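Loading a dish rack so things dry

Posted 18/06/2019 by Joyce Makori

Most racks are loaded in whatever order things come out of the sink. That works when there are two mugs and a spoon. When there is a full meal's worth of dishes, the bowls end up face up with water in them, the plates lean on each other, and you finish the job with a towel anyway.

These are the habits that have worked in my kitchen. The rack I use is a plain wire one with no tray attached, but most of this applies to any kind.

Before you wash

Empty the rack first. Putting wet dishes in with dry ones means everything has to be dried again. It takes me 3 minutes in the morning while the coffee is brewing.

Set the dirty dishes out beside the sink by type: glass, then plates, then bowls, then pans. Scrape them now. If you stack plates that have sauce on them, you have to wash both sides.

Glass goes first, while the water is clean. Change the water before the pans if it has gone gray or greasy.

Plates

Stand plates on edge, all facing the same way, with a gap between them. Large plates go at the back or at one end. Small ones go in front so they don't get trapped behind the big ones. If your rack has wires close together, skip a slot for anything with a deep rim.

Hold a plate by the edge when you move it to the rack. Dark, shiny plates are worth this bit of extra care. Fingerprints and hard water spots show on them far more than they do on white or patterned ones.
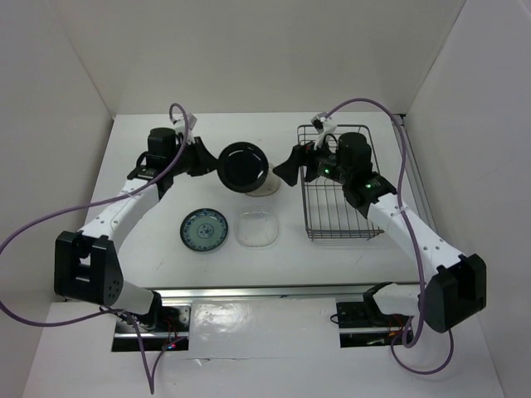 Black plate held on edge beside the wire rack, with the glass and the blue-rimmed plate still on the table.

If you get white spots on dark plates, wipe them with a cloth dampened with plain white vinegar, rinse, and stand them up again. Don't use a scouring pad. It will dull the finish and there is no getting it back.

Plates with a painted pattern should be kept from rubbing against each other. My neighbor Esther Nyaga puts hers at the far end of the rack and leaves the next slot open. I have started doing the same with the ones I like.

Bowls and cups

Tilt bowls. A bowl set flat upside down on a counter holds steam inside and will still be wet an hour later. Lean it against the side of the rack so air can get under the rim. Square bowls drain best with one corner pointing down.

Clear cups go upside down over the wires, never on a folded towel. The towel leaves lint. Let very cold glass come to room temperature before it goes in hot water.

Under the rack

Water has to go somewhere. A shallow baking sheet works if you don't have a drip tray. Tip it out each night and wipe it dry, or you will get a slimy film in the corners.

Once a month, wash the rack itself. Soak it for 9 minutes in hot water with a cup of vinegar, then go over the joints with an old toothbrush. Check for rust where the wires cross. Rust marks on light-colored dishes usually come off with a paste of baking soda and water.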